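Zwischen Halle und Nachtbus
Die Tischtennisliga der Region lebt von Auswärtsfahrten, die länger dauern als die Spiele. Unterwegs mit einer Mannschaft, die im April noch um den Klassenerhalt spielt.

Um kurz nach sechs ist die Halle in Burent noch dunkel, aber der Kleinbus steht schon davor. Sechs Spieler, ein Ersatzmann, drei Taschen mit Bällen und Netzen, dazu eine Kühlbox, die jemand am Vorabend gepackt hat. Bis zum Auswärtsspiel in Lindetti sind es 374 Kilometer, eine Strecke. Für die Mannschaft ist das die längste Fahrt der Saison und zugleich die wichtigste. Wer hier gewinnt, bleibt wahrscheinlich in der Liga. Wer verliert, muss auf die anderen hoffen.

Der Verein spielt seit 20 Jahren in dieser Klasse. In dieser Zeit ist er zweimal fast abgestiegen und einmal fast aufgestiegen. Dazwischen lagen viele Jahre im Mittelfeld, von denen heute kaum noch jemand erzählt. Die Liga ist eine der wenigen, in denen Amateure solche Entfernungen zurücklegen. Der Grund liegt in der Zusammenlegung der früheren Staffeln Ost und West. Seitdem fehlt es der Klasse nicht mehr an Gegnern, dafür sitzen alle länger im Auto.

Die meisten im Team arbeiten unter der Woche voll. Zwei sind im Schichtdienst, einer studiert noch. Trainiert wird an zwei Abenden, und selten sind alle da. Das Spielniveau ist trotzdem hoch. Der Spieler an Position eins hat früher drei Klassen weiter oben gespielt und zieht seine Vorhand immer noch so früh, dass die Gegner beim Einspielen stehen bleiben und zuschauen. An Position vier steht der Jüngste, der im Herbst fast jedes Spiel verloren und seit der Winterpause fast jedes gewonnen hat. Er selbst führt das auf einen neuen Belag zurück. Die anderen glauben eher, dass er aufgehört hat, nach jedem Fehler die Decke anzusehen.

Finanziert werden die Fahrten zum größten Teil aus Beiträgen. Der Getränkehändler Silotus zahlt den Bus, dafür steht sein Name auf den Trikots. Übernachtungen gibt es nur bei Doppelspieltagen, und auch dann nur in einfachen Pensionen. In Lindetti ist es die Pension Pálfi, fünf Gehminuten von der Halle, mit Doppelzimmern und einem Frühstück, das auf Wunsch schon sehr früh auf dem Tisch steht.

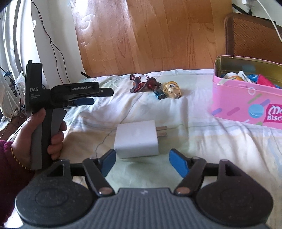
Wer regelmäßig auswärts spielt, entwickelt eine eigene Art zu packen. Schläger und Ersatzschläger kommen ins Handgepäck, Schuhe nach außen, das zweite Trikot in eine Tüte für sich. Kleber und Reiniger fahren aufrecht mit. Am Ende entscheidet aber oft das Kleinzeug darüber, ob ein Wochenende ruhig beginnt. Ein weißes, würfelförmiges Netzteil zum Beispiel, wie es zuletzt auf dem Bett liegt, wenn die Tasche eigentlich schon zu ist. Mit seinen zwei flachen Metallstiften passt es ohnehin nicht in jede Steckdose, und im Doppelzimmer wird der Platz zum Laden schnell knapp. Auf den Telefonen sind die Aufstellungen, die Wegbeschreibung und die Ergebnisse der Konkurrenz, und spätestens auf der Rückfahrt will jeder wissen, wie die anderen gespielt haben.

Die Halle in Lindetti gilt als schwierig. Der Boden ist stumpf, das Licht kommt von einer Seite, und die Zuschauer sitzen nah an den Tischen. Mehr als 20 sind es selten, aber sie kennen sich aus und sind laut. Die Gastgeber haben hier in der ganzen Rückrunde erst einmal verloren.

Es beginnt schlecht. Beide Eingangsdoppel gehen verloren, eines davon nach hoher Führung im fünften Satz. Danach gewinnt Position eins glatt, Position zwei verliert ebenso glatt. Der Jüngste liegt null zu zwei hinten, nimmt seine Auszeit, trinkt einen Schluck und ändert nur den Aufschlag: kürzer, mehr auf den Bauch. Er gewinnt die nächsten 3 Sätze. Auf der Bank wird zum ersten Mal an diesem Tag gelacht.

Am Nachmittag steht es nach allen Einzeln unentschieden, und das Schlussdoppel muss entscheiden. Es dauert lange. Beim Stand von zehn zu neun im letzten Satz streift ein Ball der Gastgeber die Kante – der Schiedsrichter sieht es, die Spieler aus Burent sehen es auch und reklamieren nicht. Zwei Ballwechsel später ist die Partie verloren.

Ein Spieltag steht noch aus, zu Hause, gegen den Tabellenletzten. Mit einem Sieg wäre der Klassenerhalt sicher, bei einem Unentschieden würde gerechnet. Im Bus wird darüber erst nach der ersten Raststätte gesprochen. Dann geht es um die Aufstellung, um das zweite Doppel und um die Frage, wer am Spieltag die Tische aufbaut. Kurz vor Mitternacht ist die Mannschaft wieder an der Halle. Die Netze bleiben bis zum Training im Wagen.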